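Wash Day in the Back Room at Lūse
Photos and words by Laine Kļaviņa, 14/04/2025

I have been promising a laundry page for ages (some of you have asked more than once, bless you), and now that the machine has its own spot by the wall I can put it off no longer. It is the room I grumble about most and am secretly fondest of, so do click through slowly with a cup of tea.

Door wide open, and the basket on the yellow-backed chair with a teal-green garment and something black in it.

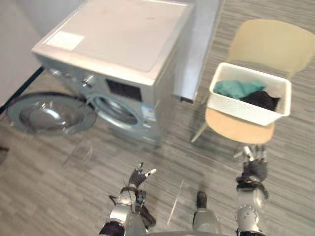

Grey stripes underfoot, all running the same way.

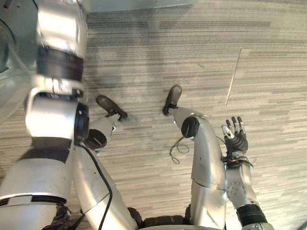

Very dark, with one soft white glow at the left.

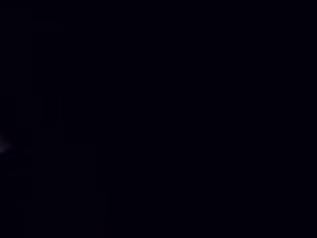 Black cloth, all soft folds and creases, over a dark grey floor piece.

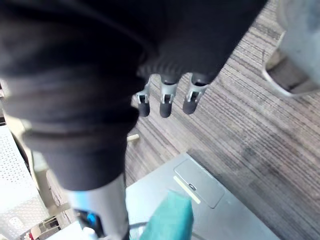

Gintarė Lapiņa wrote to say that she keeps her basket on a chair as well and has done ever since her knees began complaining, and that anyone washing black things ought to turn them inside out first and leave the hot programme well alone. She also wondered whether I dry indoors over the winter, as her own towels never come right between November and the spring.

I do, Gintarė, on a rack in the hallway, and mine go stiff as boards too! A good hard shake before hanging helps a little. The rack came from Hotitz and has lost one of its feet, so it leans on the radiator, and I'll photograph it for the next page once I've found something to prop it up with.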